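4. Where the Small Things Go

4.1 Setting and material

The households in this part of the study all live in Zurwood, a development of row houses put up by a builder who seems to have regarded closets as a moral weakness. The typical unit has one closet per bedroom, one drawer deep enough to hold a saucepan, and a bathroom cabinet that fits a toothbrush and a feeling of regret. We chose it for that reason. People with plenty of storage can go years without making a decision about an object, and decisions are what we wanted to record.

Sixty-nine households kept a putting-away diary through March. Each entry gave the name of an object, the spot where it was picked up, the spot where it was put down, and a short reason in the resident's own words. After duplicates and one long entry about a brother-in-law were removed, 1,942 entries were left. Coding was done twice, first by the author and then by Duangjai Boonchu, who disagreed with the author often and was right more than is comfortable to report. Agreement was good for furniture and linens. It was poor for anything smaller than a shoe.

We follow Steiner, the earlier pilot named after the street where it took place, in splitting destinations into three kinds. A home is a place the resident can name without looking. A rest is a place where an object has stayed for more than a week with nobody claiming that it belongs there. A pass is a place where an object is set down on its way to somewhere else. The trouble with this scheme, which we found out in the first afternoon of coding, is that residents call nearly everything a pass, including things that have been on the stairs since the previous fall.

4.2 The container of no fixed contents

Every household but two reported at least one container that had no settled purpose. We call these open containers, whether or not they have a lid, and we regret the name. The most common was a shipping box kept after a delivery. Next came shoe boxes, then mixing bowls, then a scattering of items such as a cooler, a hatbox, and the drum of a salad spinner. When asked what the container was for, residents gave answers that were brief and a little defensive. "Stuff" was the most frequent. "It's just for now" was second, and was given for one container that had moved with its owner through three apartments.

The interviews suggest that an open container is rarely chosen. It is nearby at the moment somebody's hands are full, and it stays because emptying it would call for a separate decision about each thing inside. One resident put this better than we can: "I know where the box goes. I don't know where any of it goes." She had labeled hers Avia, after a cat, so that family members could be told to "ask Avia" when something was missing. Our coders spent most of a morning looking for a product by that name. 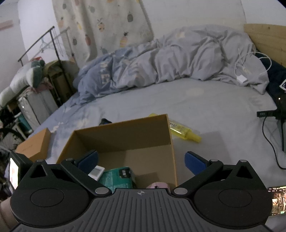 Figure 4. An open container on a bed.

Beds drew more entries than any other surface, which surprised us, as we had bet on the kitchen table and had written a paragraph in its favor. A bed is wide, it is clear for most of the day, and it comes with a deadline. Whatever is put there at noon has to be dealt with by bedtime, and several residents said they used it for exactly that reason, as a way of bullying their later selves. The method works less well than they hoped. A cardboard box like the one in Figure 4, with a teal-green container, a small white device, and something pale pink inside it, can be lifted to the floor in one move, contents and all, and the deadline is met without a single thing being put away. The yellow bottle lying on the sheet beside the box is a harder case for our scheme. We code an object next to a container as a separate entry, on the principle that "in" and "near" are different words. Residents do not share this principle. In interviews they spoke of things near the box as being in the box, and some were annoyed to be corrected.

We tried to measure this effect by asking people to list what was in their container before they went to look. Lists were short and confident. Nearly all of them included at least one item that was beside, under, or behind the container, and a good many included an item that was later found in the car.

4.3 Reasons given

The reasons column was meant to be a minor part of the diary. It became the part we read aloud to each other. Most reasons were practical ("wet," "sharp," "hers") and fell into our codes with no fuss. A smaller group gave no reason for the placement at all and offered a history of the object, sometimes with dates. We had no code for this and made one, which Boonchu named Brulluvico after a board game in which, as far as the author could ever tell, nothing gets finished. Entries under this code ran to four times the length of the others and tended to end in a rest.

It would be nice to say that longer reasons led to better storage. We found the reverse. Objects with a one-word reason reached a home within a day in most cases. Objects with a paragraph were still in the hallway at the end of the month.

4.4 Limits

The diary was kept by whoever agreed to keep it, and that person was usually the one already doing the putting away. We therefore know a great deal about how tidy people see the habits of the people they live with, and very little about the reverse. A second diary for the other adult was offered to every household. Four were returned, and one of these had been used as a coaster.

We also suspect that writing things down changed them. Two residents told us that they had started putting objects in their homes to avoid filling in the reasons column. Those entries are missing from the data, and there is no good way to estimate how many there were. Section 5 takes up the garage, where residents were less cooperative and the boxes were larger.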